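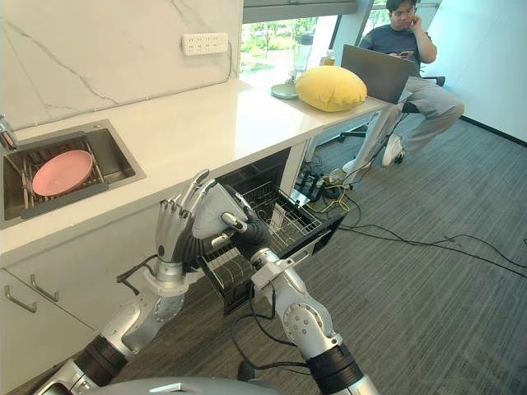

Jasberg Robotics | Manipulation Products Group

Delley two-arm kitchen handling kit

The Delley kit is a pair of arms with fingered hands, a controller and a set of trained routines for work at a domestic counter and the appliances under it. It is sold to research groups and appliance test rooms. It is not certified for use in private homes.

Dishwasher routine

The routine covers plates, saucers and shallow bowls at the lower rack. The door must be open and the rack pulled out before the start command is given. A plate is held upright over the rack with one hand at each side, and the arms move together so that the load is shared. Grip force is limited per finger and can be set lower for thin china. Cutlery, stemmed glasses and the upper rack are not supported in the current release.

The routine does not need markers on the crockery. Plain plates in solid colours are handled with the default settings. Clear glass plates need the slow profile.

What is supplied

Arms, left and right, with cables
Hands, left and right, fitted at the factory
Benjelloun controller
Spare fingertip pads, 29 per bag
Routine library, with updates for 2 years

The mounting base is ordered separately. Customers who have their own base should send us a drawing before ordering, with the height of the shoulder mounts above the floor.

Room requirements

The floor must be level and firm. Short-pile carpet is acceptable. Allow a clear width of 1760 mm in front of the appliance with the door down. The supervisor may sit or stand but must remain outside the reach of both arms while they are powered. Strong daylight from a window behind the counter can affect plate detection, and a blind should be available.

Known limits

Plates stacked flat are sometimes picked up in pairs. Wet rims reduce grip, and the routine will stop if it senses a slip. A stopped routine keeps hold of the plate until the supervisor releases it by hand or from the controller. Start-up from cold takes almost 5 minutes, including the joint check.

Compatibility

The hands also fit the Plaltska single arm with the adapter ring. Older Plaltska wrists with the square flange are not compatible.

Technical enquiries and requests for the interface manual: Iman Hajji, Manipulation Products Group. Orders placed before the end of September ship with the current fingertip pads.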